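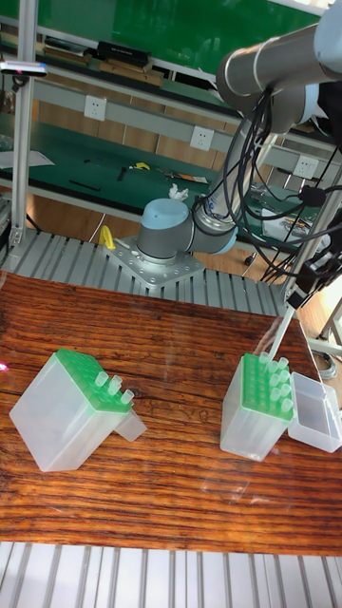 Fig. 4.1 Two tube racks on a wooden bench top, both with green perforated tops. Neither one full.

CHAPTER 4
Racks, Tubes and the Bench They Sit On

In this chapter
Choosing a rack that fits the tube
Loading order, and keeping to it
Labels, lids, caps
Setting out the bench before you start
Putting it all away

Key words: rack, grid, position, map, blank, spare, tray, decant

Before you start
You'll need the bench rules from Chapter 3. Go back and skim them if it's been a while. Gloves, tied hair, no drinks. Same as always.

4.1 Why a whole chapter on racks

Because most of the mix-ups in a teaching lab start here. Wrong tube, wrong hole. Tube put back one row over. Somebody bumps the bench and three labels end up facing the wall. The chemistry was fine, the results are rubbish, and the whole class spends the afternoon working out whose was whose.

Efua Agbeko ran the sample room at Annan for years before she came over to teaching, and a fair bit of this chapter is her notes, tidied up. The store there held nearly 3000 tubes. One person could find any of them in under a minute, going by the book and the rack map alone. No searching. That's the standard to have in your head, even if your own class only ever fills a shelf.

A rack does a few plain jobs. Holds tubes upright. Keeps them apart so you can get your fingers in. Gives every tube an address. Students remember the first one and forget the address, so we'll spend most of our time there.

4.2 Reading the grid

Look at Fig. 4.1 again. Round holes in rows, same spacing all the way across the green top. Rows get letters, columns get numbers. A1 is the back left hole when the rack is facing you the right way round.

Which way is the right way round? Depends on the rack, so mark it. A dot of paint pen on the front left corner does the job. Don't use tape, it lifts when it gets cold and then you've got a sticky rack and no mark.

The rack on the left of the figure is sitting at an angle to the bench. Easy done. Now try saying which hole is A1. You have to stop and think, and if you're thinking about that you're not thinking about the sample. Square your racks to the bench edge. Every time, even for a quick job.

The tubes in it are up near the front right corner. In the other rack they're mostly along the right side and the rear. Both are partial loads and partial loads are normal. What matters is whether the map matches. A gap is only a problem if the map says there's a tube in it.

Activity 4A: Draw the map
You need: pencil, grid paper, one rack, a handful of empty tubes.
Partner loads the rack any way they like. You get the length of one slow breath to look, then turn around and draw it.
Compare. Swap.
Do it again, but this time load in order from A1. Notice how much less there is to remember.

4.3 Fit

A tube should drop in under it's own weight and stand straight. If you have to push, wrong rack. If it leans, wrong rack. Leaning tubes are the ones that get knocked, and a cap that's out of line with its neighbours is hard to grip without lifting the one beside it.

Box type racks with a lid are handy for storage. The lid needs somewhere to go while you work. Fold it right back or take it off and put it behind you on the shelf. A lid left half open at the side of a rack catches sleeves. Mohammed-Awal Sulemana, who checked the activities for this edition, lost a full set that way in July and asked us to put it in bold. We can't do bold in this section so please read it twice.

See-through walls help. Frosted or clear, you can check how far down a tube is sitting without pulling it out.

4.4 Loading order

Left to right, back to front. Start at A1, finish wherever you finish. Reasons to do it differently:
- You need a blank between samples. Leave the hole empty and write BLANK on the map.
- Two people are sharing one rack. Split it down the middle, names on the map, and don't cross over.
- The method says so. Follow the method.

"It was closer" isn't on the list.

Capped tubes and uncapped tubes don't share a rack. Full and empty don't either, if you can help it. If you're short of racks then put a clear row between and note it down.

4.5 Labels

Write before you fill. Pencil on the paper patch, paint pen on bare plastic. Label on the side and not only the cap, caps get swapped. The Viklow labels in the class kit are fine for the fridge but peel in the freezer, so use the Brostar ones for anything going below zero.

Face all labels the same way. When you lift a tube, it goes back facing teh same way.

4.6 Clearing the bench first

A clear stretch of bench around each rack, about a hand's width. More on your writing side. Nothing goes behind a rack that you'll have to reach over for. Pens to the right (left if you're left handed), waste cup at the back, map flat where you can see it.

Wipe down before, wipe down after. Timber benches need a dry cloth as well, don't leave puddles on them. A dark knotty top hides small drips, so get down low and look along the surface against the light.

Quick check
1. Where is A1, and how do you know?
2. You find a tube in C4 that isn't on the map. What do you do before touching it?
3. Two racks, both part full. When is it alright to combine them, and what has to be rewritten?
4. Your storage cupboard takes 5 racks. Sketch where each would go and which way they'd face.

Bring your sketch for question 4 to the next session. Section 4.7 starts with the numbers from it, a worked store of 600 tubes, and how to write up a map that someone else can follow.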